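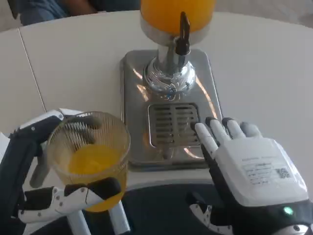 Priketti Guest Services -- Breakfast & Lounge Team

Breakfast questions, answered quick

What time is breakfast?
6:30 to 10. Coffee stays out until 11. Food doesn't, sorry.

Is it included in my room?
Depends how you booked. Check your confirmation for the words "breakfast rate." Not there? Pay at the desk, or have it added to your room.

Can I bring someone who isn't staying here?
Yes. Same price as a guest without the rate. Stop at the desk first so they get a pass.

Do I need to reserve?
No, unless you're a group of 10 or more. Groups please call the day before. We seat 87 inside, and the patio when the weather is decent.

When is it busiest?
8 to 9, no contest. Conference weeks at the Lusulham Center are worse -- we've had 239 people through in one morning. Come before 7:30 if you hate lines.

Where do I find juice and coffee?
Back wall, past the toaster. Cups next to the machines. Refills are free, take as many as you want. 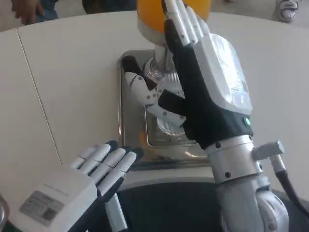

Juice counter, Lounge level

The juice ran out. Who do I tell?
Anyone in a gray apron. Or text the desk number on your key sleeve.

Do you have gluten-free bread?
Yes, ask. It's kept in the kitchen with its own toaster so it doesn't get mixed up with the rest.

What about nut allergies?
We don't cook with nuts but the granola and some of the pastries come from outside (Durán Bakery) and their kitchen does use them. Serious allergy? Please talk to us before you fill a plate.

Any vegan options?
Oatmeal, fruit, potatoes, toast. Oat milk and soy milk in the small fridge. Tofu scramble most mornings, not all.

Can I take food upstairs?
Sure. To-go boxes are by the door. Please dont take the plates, we lost almost 200 of them last year.

I have a 5 a.m. flight. Anything for me?
Breakfast bag. Ask at the desk by 9 p.m. the night before. Sandwich, fruit, bottle of water. Counts as your breakfast if it's in your rate.

Can I use Wuria points?
Yes -- 3,000 points covers one adult breakfast. Has to be done at the desk, not in the app. App version is comming in October we're told.

Kids?
Under six free. Six to 12 half price. High chairs are stacked by the patio door, grab one.

Pets?
Patio only, on a leash. Service animals anywhere.

I left something at my table.
Desk keeps it for 30 days. Chargers and reading glasses mostly, there's a whole drawer.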